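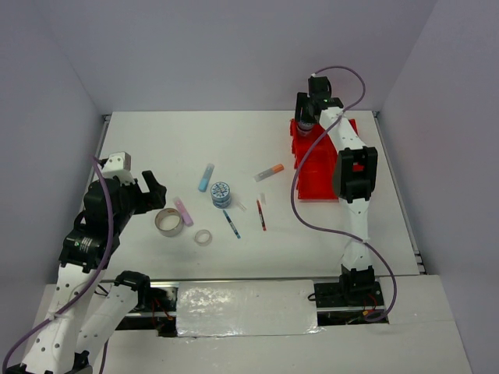 Kaewsai
Editora de la sección Escritorio y Papelería

Papelería menuda

La papelería menuda (también menudencia de escritorio, o "lo suelto" en el habla de oficina) es el conjunto de artículos pequeños de escritura, pegado y sujeción que se usan sobre una mesa y se guardan en cajones, botes o bandejas. Barras de pegamento, rotuladores, bolígrafos, rollos de cinta, gomas, clips. No incluye el papel ni las carpetas. Tampoco las máquinas de oficina.

Denominación

El término aparece en catálogos de venta por correo y en inventarios escolares. En el de la papelería Femau ocupa un capítulo propio, con 114 referencias, separado de "papel y cartón". En otras zonas se dice útiles menores. Fungible es más amplio - abarca tinta, grapas y hasta pilas - y no conviene usarlo como sinónimo.

Barra de pegamento

Adhesivo sólido en tubo de plástico, con base giratoria y tapa a presión. El tapón suele llevar color vivo, naranja o azul claro por ejemplo, y en muchas mesas sirve para distinguir una barra de otra sin leer la etiqueta. Se seca si queda mal cerrada. Una barra con la superficie endurecida se recupera a veces cortando la capa de arriba, pocos milímetros. Formatos usuales: pequeño, mediano, grande. El grande se ve menos en escuelas.

Rotuladores y bolígrafos

El rotulador fino depende de su tapa más que ningun otro artículo del grupo. Capuchón perdido, rotulador perdido. Se guarda tumbado; el de una sola punta admite también la posición vertical con la punta hacia abajo. El bolígrafo aguanta mejor y puede ir en bote, aunque con la punta hacia arriba durante meses la tinta tiende a cortarse. Las tapas sueltas se recogen en un recipiente aparte, mejor con cierre.

Botes y cajitas

Recipientes de boca redonda o cuadrada, con o sin tapa. Muchos no nacieron como artículo de papelería: latas de té, tarros, cajas de caramelos. Los redondos con dibujo azul sobre blanco son un tipo corriente, imitan la loza y van bien para clips, chinchetas, sacapuntas. Inconveniente: no se ve lo que hay dentro.

Piezas transparentes

Anillos, topes, fundas cortas y restos de envase en plástico incoloro. Dificiles de clasificar y fáciles de perder, sobre todo en una mesa blanca. El manual de orden de Pelell recomienda ponerlas en la bandeja antes que nada, y solo después lo que tiene color.

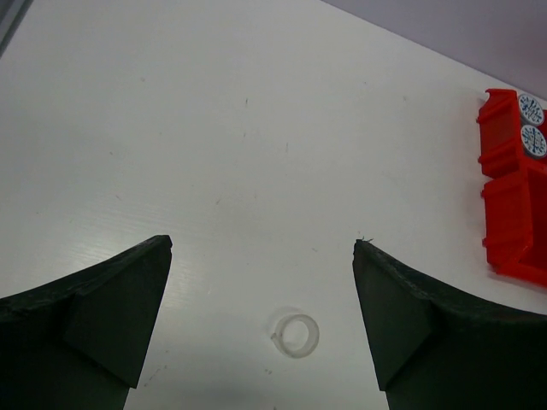

Anillo pequeño de plástico transparente sobre una mesa blanca. A la derecha, recipientes de plástico rojo.

Cajones abiertos y rejillas

El recipiente de frente abierto, en plástico, permite meter y sacar sin levantar tapas. Va apilado o en fila contra la pared. Color fuerte, rojo muchas veces, para que destaque sobre la mesa. Los nervios laterales de algunos modelos dan rigidez. Las rejillas y gradillas son más bajas y sirven para frascos y botes que deben quedar de pie. Pelell fabrica un módulo de 9 compartimentos que se vende sobre todo a escuelas; limpieza con agua y jabón, sin alcohol.

Cinta en rollo

Tira adhesiva enrollada sobre un aro central, el mandril. El diámetro del aro decide si cabe en el portarrollos, y es la causa más común de compras equivocadas. El rollo grande, tipo embalaje, se guarda tumbado. De canto rueda. El pequeño translúcido se confunde con la mesa si esta es clara, misma pega que las piezas transparentes. Doblar la punta de la tira unos milímetros evita buscar el comienzo cada vez. El polvo se pega a los costados, y de ahí la costumbre de guardar los rollos en bolsa.
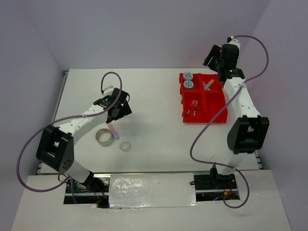 Dos rollos de cinta tumbados, uno grande y otro menor translúcido, con un objeto rosa en forma de barra.

Orden de la mesa

Hay tres sistemas habituales. Por función (lo que escribe, lo que pega, lo que sujeta), por tamaño y por frecuencia de uso. El primero es el de las aulas. En el taller municipal de Totmont se emplea una mezcla: pegamentos y cintas juntos, rotuladores por color, el resto a un cajón común que se vacía en mayo. Dejar el centro de la mesa libre y arrimar el material a los lados es norma casi general, ayuda a ver lo que falta.

Véase también: portarrollos, plumier, bandeja de escritorio, vade.

Última revisión: 14 de octubre. Falta ampliar el apartado de gomas de borrar.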